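Ticket: Rack-to-plate policy scores zero on the skewer variant in the Hurkstead kitchen
Project: Brollarness / sim evaluation
Component: success checker, toaster oven tasks
Status: Resolved, pending rerun
Priority: Medium

Reported behavior

After the January asset update, the policy trained on the Drolov demonstrations reports zero successes on the skewer variant. The plain sausage variant is unaffected. Both use the same arm, counter layout and plate. Policy weights were not changed between runs.

Steps to reproduce

Load the Hurkstead kitchen with the Ekström controller, seed 8. Run the skewer variant for 6 episodes. Read the per-episode success flag, then replay the saved states.

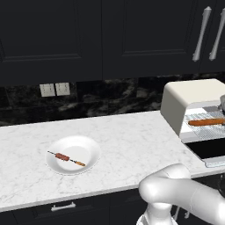 Posted by: evaluation maintainer
Filed under: Brollarness > Sim > Checkers
Last edit: 16:40

In the render attached to this ticket, the skewer lies diagonally across the plate, its tip over the left rim and its handle near the lower right part of the center. The gripper is at the oven opening. The checker returns false for this state.

Cause

The checker tests whether the full bounding box of the object falls inside the plate radius. The skewer mesh is longer than the one it replaced, and the tip now counts as outside. The policy is not at fault. Of the 6 replays, 3 meet the written task definition and were scored as failures.

Fix

Test contact between the meat section and the plate, plus object speed below threshold for 2 seconds. The tip and the handle are excluded from the region test.

Remaining

Scores from the old checker should not be compared with new ones. The skewer row in the results table is withdrawn until the rerun finishes. The tongs variant uses the same bounding box test and needs its own ticket.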